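Home | Guides | Washers and Dryers | Parts | Forum | Contact

Stotura Laundry Guide, Section 4: Setting Up the Voltudari Drying Cabinet

2022-04-20
By the Stotura help desk

You have read Section 3, the cabinet is upright, and the packing foam is all over the hallway. Good. This section covers leveling, venting, the first run, and what to do with clothes once they come out. It assumes you own a spirit level. If you own one but can't find it, look in the drawer where you looked last time, only further back.

4.1 Before you plug it in

1. Leave the cabinet standing for 12 hours if it was carried on its side at any point. The delivery crew will tell you it wasn't. Leave it anyway.

2. Open the door and take out the two transit bars. They are painted the same gray as the inside walls, a decision we have raised with the design office and will raise again.

3. Keep the bars. If you move house and ship the cabinet without them, the hanging rail will work itself free and spend the trip introducing itself to the door.

4. Check that the drip tray slides in and out. It should click. If it grinds, take it out and turn it around.

CAUTION: Do not lift the cabinet by its door handle. The handle is for opening the door.

4.2 Leveling

1. Put the level on top of the cabinet, front to back. Turn the front feet until the bubble sits in the middle.

2. Do the same side to side. This will undo step 1.

3. Repeat both until you are satisfied or until dinner.

4. Tighten the lock nuts against the base with the flat wrench supplied. The wrench fits nothing else in your home and will outlive you.

NOTE: On thick carpet the cabinet may settle over the first week. Check the level again after that. A tilted cabinet still dries clothes, but water will collect at one end of the tray and come out at the low corner.

4.3 Venting

The cabinet can vent through the wall or into the room. Wall venting is better. Room venting is what most people do.

For wall venting:

1. Fit the collar to the rear outlet and turn it clockwise until it stops.

2. Push the hose over the collar and tighten the clip with a screwdriver. Finger-tight is not tight.

3. Keep the hose as short and straight as you can. Every bend slows the air down, and a hose with a loop in it will fill with water at the bottom of the loop.

For room venting, fit the Rao filter (in the bag with the warranty card) over the outlet and leave a hand's width between the cabinet and the wall. Open a window while it runs. In November this will be unpopular with the rest of the household.

4.4 The first run

1. Run the cabinet empty on Warm for one full cycle. It will smell like a new shower curtain. The smell fades after a few loads.

2. Press Menu, then hold Set until the display reads 79. That is the factory check code, and it means all is well. We would have picked a word.

3. If the display reads 104, the door is not fully shut. Shut it. If it still reads 104, look for a sock in the hinge.

4. Press Stop to return to the main menu. The cabinet plays a short tune at this point. To turn the tune off, see Section 7, one of our most visited pages.

4.5 Taking clothes out and laying them flat

Clothes come off the rail warm and a little stiff, and they take a crease easily while they are in that state. Have a clear stretch of table ready before you open the door. The top of the cabinet is the wrong height for this and its vents are underneath your shirt.

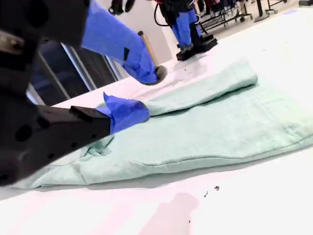
Fig. 4-3. Mint green garment on the table.

1. Lay each piece face down and smooth it outward from the middle with the flat of your hand.

2. Pull seams straight while the cloth is still warm. Pull gently on knits, which remember everything.

3. Let it cool for a few minutes before folding. Folding warm gives you a sharp line exactly where you folded, and few people fold where they meant to.

4. Stack heavy things at the bottom. Anything with a collar goes on top.

NOTE: If a piece still feels damp at the cuffs or waistband, put it back on the rail for a short Warm cycle. Do not fold it and hope.

CAUTION: Zippers and metal snaps stay hot longer than cloth. You will learn this either by reading it here or by the other method.

4.6 Lint

Empty the lint drawer after every load. The drawer is behind the lower flap, left side. When the drawer is full the cabinet shows a small cloud on the display, which many owners take for a weather forecast.

Wash the drawer screen under the tap once a month and let it dry before it goes back. The Gramurmont replacement screen fits all current models. It snaps in with the rough side facing you.

Next: Section 5, Timers and Delayed Start

Comments (4)

dampsocks: The low corner thing is real. Mine dripped onto the baseboard for a week before I thought to check the feet again. Now it's level and fine.

pinwheel_attic: Does the collar turn clockwise looking at the back of the cabinet or looking from the inside? I did it both ways and it stopped both times.

Stotura help desk: Looking at the back. Going the other way it also stops, but it isn't locked. Give it a tug to check.

hall_closet_b: Sock in the hinge. Forty minutes on hold and it was a sock in the hinge.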